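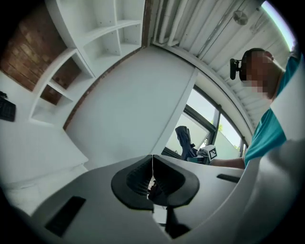 Figure 8. White built-in cubbies against a brick wall, shelves still empty.

Last updated: 12/12/24

Section 8: Setting Up Your Wall Cubbies and the Desk Nearby

By now the Titance unit should be fixed to the wall and the paint should have had its full drying time. If you've come this far, well done – the heavy part is behind you, and what remains is the pleasant business of deciding what goes where. Put the kettle on if you like and take your time over it.

The compartments come in various sizes and the layout is stepped, so please don't feel you have to fill it evenly. Our own office on Ellen Street was built in 1952, with brick that wanders a good deal, and the uneven arrangement suits it very nicely.

Before you begin

Wipe every compartment with a soft, barely damp cloth, getting well into the corners where sawdust likes to settle. Let everything dry before you put paper or books inside.

Setting the shelves

1. Find the small holes on the inner walls of the compartments that take an adjustable shelf. Run a fingertip over them to feel for dried paint, and clear any you find with a toothpick.

2. Choose a height and push in the pins, one at each corner. They should go in snugly by hand.

3. Lower the shelf onto the pins, back edge first, and press gently on all four corners. If it rocks, one pin is sitting a hole too high or too low (it happens to all of us).

4. Put your heaviest things in the lowest compartments and work upward from there.

CAUTION: Never use a hammer on the pins. The matte finish chips easily around the holes, and a touch-up always shows a little in daylight.

NOTE: If your unit leaves the brick showing at the back, stand books and frames slightly forward of it. Old brick sheds a fine red dust, and a soft brush now and again will keep it off your things. The Bañez brush set has one that's just the right width, though any clean paintbrush will do.

Setting the desk

5. Place the desk where you can reach the lower cubbies from your chair without getting up. Sit down and try it before you load anything.

6. Lay the keyboard on the tabletop where your hands fall naturally, and keep the rest of the surface clear until you've worked there for a day or two. You will soon find out what you really want close by.

7. Bring any cords down together and fasten them loosely, leaving enough slack to pull the desk out for cleaning.

CAUTION: Don't run cords across the front of a compartment, where they can snag on things as you lift them out.

Spare pins and touch-up paint can be ordered from Cledel. Please ask for part 2000 for the pins and part 1000 for the paint.

3 comments | Share

We use cookies to remember your settings. Accept | Manage preferences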